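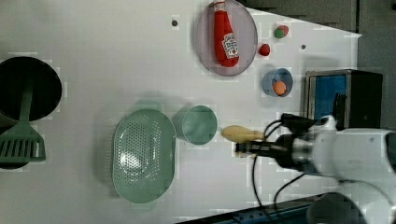
How long can cooked rice stay in the fridge?
Four days, if it went in within an hour of cooking.

bthomas
I'd say two days. My mother never kept it longer and I don't either.

jagadeesh_m
Four is fine in a shallow box. The big pot is the problem – the middle stays warm for hours.

skurian
Disagree. After day two mine goes in the freezer, flat in bags, 355 grams each.

bthomas
Freezing makes it crumbly.

skurian
Not if you add a spoon of water before reheating.
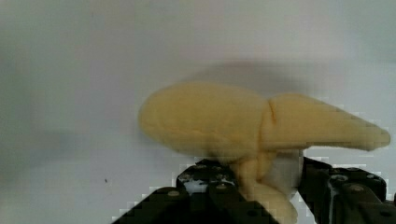

Pustport, July
Back with a follow-up. I froze half of a 945 gram batch and kept half in the fridge. Frozen was better for fried rice, fridge was better plain. – catriona_y

jagadeesh_m
Which rice?

catriona_y
Long grain, rinsed twice.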